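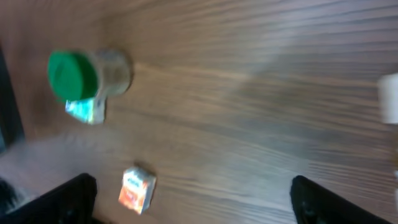 *Puesto de trabajo: envase de tapa verde tumbado, sobre metalizado y caja pequeña sobre la mesa de madera.*

**Acta de la reunión del grupo de buenas prácticas en manipulación**
Cirutberg, 1 de junio de 2022

Asisten: representación de operación, de seguridad, de datos y de compras. Por parte de Vasthorpe, la persona encargada de redactar el borrador de la guía. Redacta el acta la secretaría del grupo. Excusa su ausencia el área jurídica, que remitió observaciones por escrito la noche anterior y que por tanto casi no se pudieron leer.

## 1. Acta anterior

Se aprueba con una corrección. Donde decía que el grupo "respalda" el calendario de Vasthorpe debe decir que el grupo "ha recibido" el calendario de Vasthorpe. Operación pide que en adelante se cuide el verbo, y la secretaría toma nota.

Queda pendiente de enero la lista de consumibles de la pinza. Compras indica que la tiene hecha a falta de una referencia.

## 2. Borrador de la guía

Vasthorpe presenta la versión 3 del borrador, que consta de 29 apartados. La presentación ocupa bastante más tiempo del previsto en el orden del día.

Operación abre el turno preguntando cuántos de esos apartados cambian algo de lo que hace un operador delante de la mesa. Vasthorpe responde que la guía es "un marco" y que el detalle llegará con los procedimientos. Operación replica que lleva oyendo lo del marco desde la primera versión y que los procedimientos siguen sin aparecer.

Seguridad no comparte del todo la crítica. Considera útiles los apartados sobre parada, acceso a la zona del brazo y cambio de dedos, y propone separarlos del resto para poder aplicarlos ya. Datos apoya la propuesta. Vasthorpe preferiría mantener el documento entero, por coherencia, pero acepta estudiarlo.

Se discute la frase del apartado inicial según la cual la guía "garantiza una manipulación segura y repetible". La secretaría pregunta de dónde sale la garantía. No hay ensayo que la sostenga. Se acuerda retirar la frase. Vasthorpe pide sustituirla por "favorece"; se deja para la próxima lectura, con poco entusiasmo en la sala.

Las observaciones de jurídica se incorporan como anexo. A primera vista, la mayor parte se refiere al uso de "deberá" y "debería", que el borrador mezcla sin criterio aparente. Datos señala un párrafo en que aparecen los dos para la misma obligación.

## 3. Objetos sobre la mesa

Es el punto que motivó la convocatoria. El borrador exige que los objetos de prueba sean "representativos del entorno doméstico" y no añade nada más. Seguridad quiere saber quién decide si algo es representativo.

Intervenciones principales:

- Operación defiende que se trabaje con cosas corrientes y mezcladas: vidrio junto a papel metalizado, una caja de cartón pequeña, envases con tapa de rosca. Si todo el material es rígido, mate y del mismo tamaño, los resultados saldrán muy bonitos y servirán de poco.
- Datos está de acuerdo en la mezcla, pero pide que cada objeto quede inventariado con material, medidas y estado. Hoy se anota "bote verde" para cosas que pueden ser de vidrio o de plástico, y después hay quien saca conclusiones sobre fuerza de agarre con esa etiqueta.
- Seguridad pide una regla propia para el vidrio. El borrador solo dice que se tratará "con la debida precaución".
- Vasthorpe opina que un inventario tan detallado encarece la preparación y desanima a los laboratorios pequeños. Operación contesta que rellenar una línea por objeto no ha desanimado nunca a nadie que ya estuviera rellenando los otros anexos.

Hay un debate algo largo sobre la posición inicial. La propuesta de Vasthorpe es colocar todos los objetos de pie y separados. Operación se opone: los envases ruedan, los sobres quedan debajo de otra cosa, y un sistema que solo ha visto objetos de pie no está probado para una mesa normal. Seguridad acepta las posiciones tumbadas y los contactos entre objetos siempre que el vidrio no quede en el borde.

**Acuerdos:**

1. Se elimina "representativos del entorno doméstico" y se exige una lista de objetos con material declarado.
2. Se admiten objetos tumbados, en contacto o parcialmente tapados por otros. La ficha del ensayo indicará cómo se colocaron.
3. El vidrio se mantendrá alejado de los bordes de la mesa. La distancia la propondrá seguridad; la cifra que traía el borrador no tenía origen conocido y se retira.

## 4. Agarre y sujeción

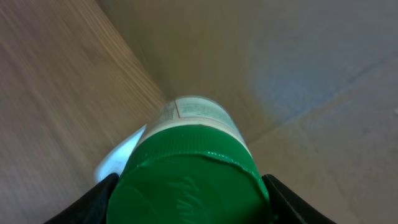 *Envase cilíndrico de plástico sujeto entre los dos dedos de la pinza, con el tapón verde de rosca al frente.*

El borrador define agarre correcto como aquel en que "el objeto permanece sujeto de forma estable". Datos hace notar que con esa definición un fotograma no permite afirmar nada: se aprecia el contacto de los dedos con el tapón, pero de la estabilidad, de la fuerza o de si el envase llegó a su destino no se puede decir una palabra. Propone que el resultado se anote siempre a partir de la secuencia completa y del registro del brazo.

Vasthorpe recuerda que su método de revisión por imagen suelta se aplicó a 2825 episodios y que "funcionó bien". Datos pregunta contra qué se comparó. No se comparó con nada. La secretaría lo hace constar a petición de datos, y Vasthorpe hace constar a su vez que la comparación no figuraba en el encargo.

Operación plantea el asunto de dónde se agarra. En los envases con tapón de rosca, el tapón puede ofrecer un estriado cómodo para los dedos, y un sistema aprenderá encantado a cogerlo por ahí. Para trasladar el envase tal vez valga. Si el tapón está mal cerrado, ya es otra historia -- y la guía no dice nada del cierre. Se pide añadir a la ficha tres casillas: zona de agarre, cierre comprobado sí o no, y contenido.

Seguridad pregunta por el apriete máximo. El borrador remite al manual del fabricante de la pinza. El de la pinza Rolleo, que es la que se usa en este puesto, da el valor para piezas metálicas, según explica operación. Aplicarlo a un envase de plástico fino o a uno de vidrio le parece a seguridad una temeridad. A Vasthorpe le parece "un caso límite". Operación responde que en este puesto es lo de todos los días.

**Acuerdos:**

1. El resultado de un agarre no se validará con una sola imagen.
2. El apriete se fijará por material y constará en la ficha del objeto. Remitir al manual sin más deja de ser suficiente.
3. Se comprobará el cierre de tapas y tapones antes de cada serie.

## 5. Imagen de la pinza: nitidez y luz

Datos trae la revisión de la última auditoría interna, con 13 no conformidades. Las más repetidas tienen que ver con imágenes movidas en las que la etiqueta del objeto no se puede leer. El borrador prohíbe directamente las imágenes con desenfoque de movimiento.

La prohibición no convence a casi nadie. Una cámara que viaja con la muñeca del brazo se mueve, y el desenfoque forma parte de lo que el sistema tendrá que aguantar. Tirar esas imágenes daría un conjunto limpio y engañoso. Lo que pide datos es más modesto: que no se rellene a ojo lo que no se lee. Si la etiqueta es ilegible, se escribe "ilegible". La auditoría encontró nombres de producto puestos de memoria por quien anotaba.

Sobre los reflejos en la madera barnizada, Vasthorpe propone cubrir la mesa con una superficie mate. Operación pregunta si los futuros usuarios también cubrirán la suya. Se acepta el barniz y se pide registrar las condiciones de luz al principio de cada serie.

Vasthorpe menciona que Yap, la herramienta de anotación que recomienda el borrador, corrige sola parte de estos problemas. Compras advierte que una guía de buenas prácticas no debería recomendar una herramienta concreta y menos aún sin haber mirado otras. Datos añade que lo que Yap hace con una etiqueta borrosa es sugerir un texto probable, justo lo que se acaba de desaconsejar. Se retira la mención. Vasthorpe pide que conste su desacuerdo, y consta.

## 6. Certificación

Vasthorpe expone la idea de un sello para los laboratorios que sigan la guía. Lo concedería la propia Vasthorpe tras una visita.

El grupo no lo ve. Un sello sobre un texto que todavía discute entre "deberá" y "debería" le parece prematuro a seguridad; compras se interesa por el precio de la visita y se le contesta que está por definir. Operación recuerda el puesto que pasó la visita piloto en enero con la seta de emergencia detrás de una estantería. Figuraba como conforme porque la lista solo preguntaba si existía.

Se pospone sin fecha. Para retomarlo, Vasthorpe deberá presentar qué comprueba la visita, cómo lo comprueba y qué pasa cuando un laboratorio no cumple.

## 7. Tareas

| Tarea | Responsable |
|---|---|
| Separar los apartados de parada, acceso y cambio de dedos | Vasthorpe |
| Distancia al borde para objetos de vidrio | Seguridad |
| Tabla de apriete por material | Operación y seguridad |
| Modelo de ficha de objeto y de ensayo | Datos |
| Criterio único para "deberá" y "debería" | Jurídica |
| Lista de consumibles de la pinza | Compras |

## 8. Ruegos y preguntas

Operación ruega que la próxima versión llegue con los cambios marcados. La actual se envió limpia y hubo que cotejarla a mano con la anterior.

Seguridad pregunta si alguien fuera del grupo ha intentado aplicar la guía sin ayuda de quien la escribió. Vasthorpe dice que no le consta. Se propone hacer la prueba con un operador de otro puesto, dándole solo el texto. Vasthorpe considera que convendría una sesión de formación previa; operación, que con formación previa la prueba pierde el sentido. Se hará sin formación.

La fecha de la siguiente reunión se comunicará por correo cuando esté lista la separación de apartados.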